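## 4. Gripper alignment on the two-arm table cell

Written by Kenneth Mercado for the Dovstead bench. Last checked against the cell on 17 Oct 2022.

The Zikis manual says the grippers align themselves at power-up. They home themselves. Homing gets each finger pair to its own zero and tells you nothing about where the left hand is compared with the right. Do the steps below after any wrist work, whatever the start-up screen says.

### 4.1 Before you start

1. Put both arms in hold and set the speed limit to 40 mm/s. The default is 300, and I have yet to hear a good argument for it.
2. Wipe the tabletop. Grit under a test object will tilt it.
3. Stand a capped water bottle upright between the grippers. Findbridge sells a calibration post for this job. We tried one and went back to bottles.
4. Open both grippers and bring them in from the sides, low over the table, fingers toward the bottle. Stop while there is still clear space on both sides.

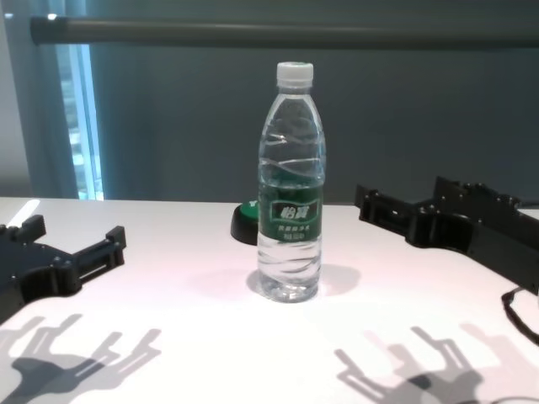
### 4.2 Checking the cable and fingers

1. Follow the cable under the right gripper by eye. Some slack onto the table is fine. A loop that could get under a finger is not.
2. Check the screws on both gripper bodies with a hand driver. Snug is enough. The "self-locking" ones back out like any other screw.
3. Jog each gripper closed and open 2 times with nothing between the fingers. Listen for a click at the end of travel.

> **CAUTION:** Keep your hands off the table while either arm is live. The force limit is a setting in software — treat it as a rumor.

### 4.3 Setting the pair

1. Move to the head camera view. You want both wrists, both open grippers and the whole bottle in it at once. If a wrist is missing, fix the arm pose before touching any offsets.
2. Compare the height of the two grippers against the bottle. Don't judge by their shadows on the tabletop, which move with the lighting and will fool you.
3. Enter the offset for the worse arm only. Adjusting both at once is how we lost most of a shift last December.
4. Save, then restart the controller. The Gatchalian software claims a restart isn't needed. Restart it anyway.

The blue light at the wrist is no proof of a good setting. Go by the camera view and the jog test.

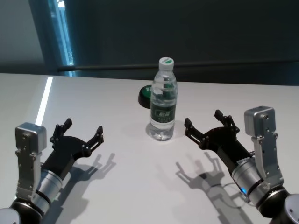

**IF IT STILL LOOKS WRONG**

*Error 818 after saving.* The manual calls this a "communication event." Reseat the wrist connector with the power off before you believe anything about a failed board.

*One gripper sits high after a restart.* Check the bracket screws on that arm, then repeat 4.3 from step 1. Don't cover a loose bracket with a bigger offset.

*The bottle gets pushed before both sides touch.* The pair is off sideways. Correct the arm that arrives first, and run the test again at the low speed limit.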